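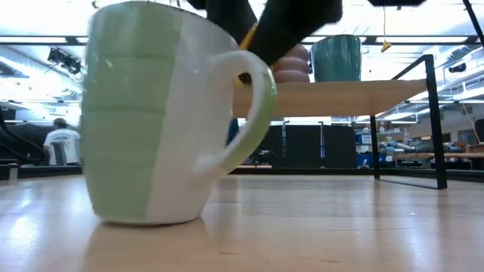

4.2 Colour and the choice of a mug

The diary entries were collected in the shared kitchens at Fillwood and Chu between May and 6th December. After entries with no mug named had been removed, 856 remained, from 146 people. Each entry gave the drink, the mug taken and, where the person wished to add it, a reason. We treated the reasons as free text and grouped them by hand.

Colour was the reason given most often, ahead of size and well ahead of the shape of the handle. People seldom used the names printed on the Divis stock list. They wrote "the green one" or "the stripy one", and in kitchens with more than one green mug they added a second feature, usually the handle or the rim. A mug with a glaze that stops part of the way round, leaving the rest white, was easy to name and was rarely confused with another. 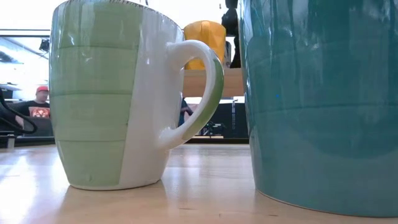

One respondent at Chu wrote that she had never once thought about the colour until her usual mug was in the dishwasher, and that she then went without tea until it came out. Similar remarks came up in 11 entries, all from people who had used the same kitchen for longer than a year.

Plain white mugs were handled differently. They were described as belonging to the kitchen, and people lent them to visitors without asking. Coloured mugs were more often spoken of as someone's own, even where all the stock had been bought together. The mixed set in Figure 3 has both sorts, with a plain white mug among orange, purple, light blue and green ones, and another white one with a blue pattern.

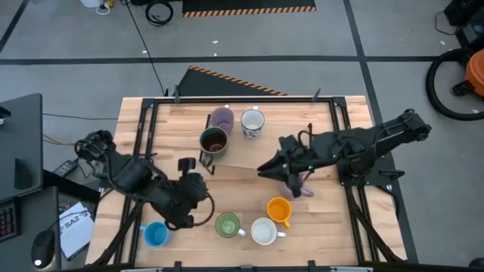
Patterned mugs fell between the two groups. At Fillwood they were lent as freely as the white ones, while at Chu they were kept back, and we have no good account of the difference.

Handles mattered more once a drink had been poured. Several entries complained of small loops that take only one finger, and the Lekus scale used in section 3 does not separate these from larger ones. Ridged sides were mentioned mainly by people washing up. 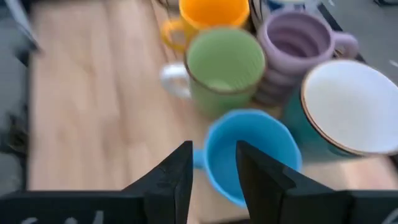

Pale shades also caused some trouble in naming. Lavender was entered as purple, grey and pink, and light blue was sometimes entered as green. We merged these entries only where the handle or rim made the mug certain, and left the others out of the counts by colour.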